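Chapter 4
Sport as a Meeting Place: Working with Young People at Risk

Learning goals
After this chapter you should be able to explain why a local sports program can reach young people whom schools have lost, and to plan the first month of such a program.

In June, two neighborhoods on the opposite banks of the river Mero agreed to share one playing field. Before this, the teams from Drallach and from Waweru had met only in league matches, and two of these matches had ended in fights. Imani Ondieki, a youth worker in Drallach, proposed that the teams should be mixed for one season. Many parents were against it. In the end 73 players signed up, most of them between 13 and 17 years old.

The case will come back several times in this chapter, so please read it with attention. Notice first that the program did not begin with talks about violence. It began with training at five in the afternoon, an hour when many of the players had no other place to go.

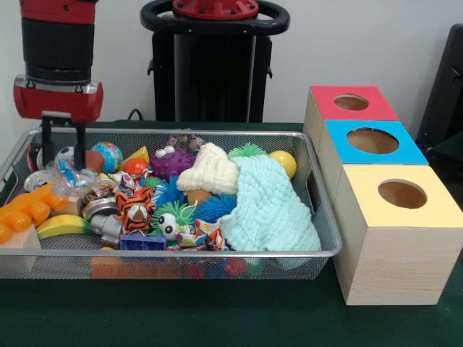 A second point concerns the coaches. Elibariki Barasa, who trained the older group, had long experience in football but little in youth work. In his first weeks he sent home every player who used bad language. Attendance fell quickly. After a discussion with Ondieki he changed the rule: the player stayed at the field, sat out for ten minutes and then returned to the game. The players accepted this as fair, and most of those who had left came back.

We can now ask what the sport itself did in this case, and what was done by the adults around it. Section 4.1 looks at the older view, according to which team games build good character without any further help. Section 4.2 presents the criticism of this view.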